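**To:** Mieczysław Chmielewska, Shemweta Fund
**From:** Subira Laizer, Osier Housing
**Re:** Bedding and Pantry Project, second progress report

This report covers the period from our first report to the end of December. It follows the headings in the grant agreement. Spending is set out in the attached sheet and is not repeated here except where a line has moved.

## Where the project is up to

The grant pays for bedding and a small starter pantry for people moving into Osier rooms from temporary accommodation. The target is 33 rooms over the life of the grant. All rooms at Illey Street are now set up. The rooms at the second building are waiting on the painters and will be done once we have the keys back.

Bedding has been the larger part of the work. We agreed in the first report to take donated fabric as well as buying new, and to date we have sorted 300 pieces. Anything torn or badly stained went to the rag bin. What was left was washed, folded and shelved by size, with the sizes written on masking tape along the shelf edge. Lamisi Quartey set up the shelves and keeps the stock book.

New purchases were limited to pillows, mattress protectors and doona inners. We did not buy any new sheets this period and the money set aside for them is still there.

## Bedding

We have stopped trying to make up matching sets. Donated sheets mostly arrive as singles, and holding them back until a partner turned up meant full shelves and bare beds. Each bed now gets a bottom sheet, something warm and a light cover, in whatever colours are on hand. Tenants can swap pieces in the first month and several have. Florals and checks are taken as readily as plain colours.

Light cotton covers have been the most useful item. They dry overnight on an indoor rack, and they are enough by themselves in hot weather. Heavier blankets are slow to dry and we have more of them than we can store. Mutua Mussa has arranged for the surplus to go to another service in the new year. 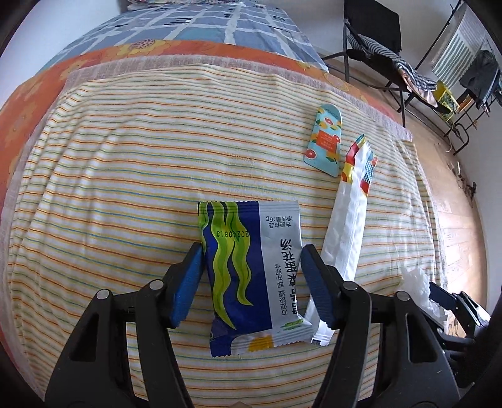

*Photo: Muireann Horgan, for Osier Housing*

Striped covers over a fuzzy towel or blanket, with floral and checked sheets on the same bed, are a fair guide to the mix of fabrics we work with. The packet is an instant soup, 6 g net, and single-serve items of that size make up a good share of the pantry side of the project.

## Pantry

Each starter pantry has rice or noodles, oil, tea, salt, tinned food and a handful of instant sachets. The sachets were added after tenants told us that the first night was the hard one, with a kettle in the room and not much else. They take up almost no space and post easily. We have handed out 200 so far.

Two points came out of this work:

- Some packets are labelled only in Chinese. Several tenants read it well and asked for more of the same. For the others we now write the contents in English on a sticker, along with any allergens we have been able to confirm. Packets we can't confirm are kept aside.
- Date stamps are not all set out the same way. Some run year, month, day with no gaps, and a stamp may be a packing date or a best-before date. Lamisi checks which it is before the packet goes in the stock book.

Tinned fish was less popular than expected and we have cut it back. Tea could be doubled.

## Problems and delays

The dryer at Illey Street was out of action for eight days. Washing went to a laundromat and the cost has been charged to the maintenance line, with the receipts attached. Muvance, which delivers for us, has changed its minimum load, so we now group deliveries by building. Tenants moving in between runs collect their bedding from the office.

## Next period

1. Finish the remaining rooms at the second building.
2. Send out the surplus blankets.
3. Print the sticker labels in place of writing them by hand.
4. Ask all tenants for feedback on the pantry list.

We would like your approval to move half of the unspent sheet money to mattress protectors. These can't be taken second-hand and the price has gone up. Mutua can supply the quotes if you need them before you decide.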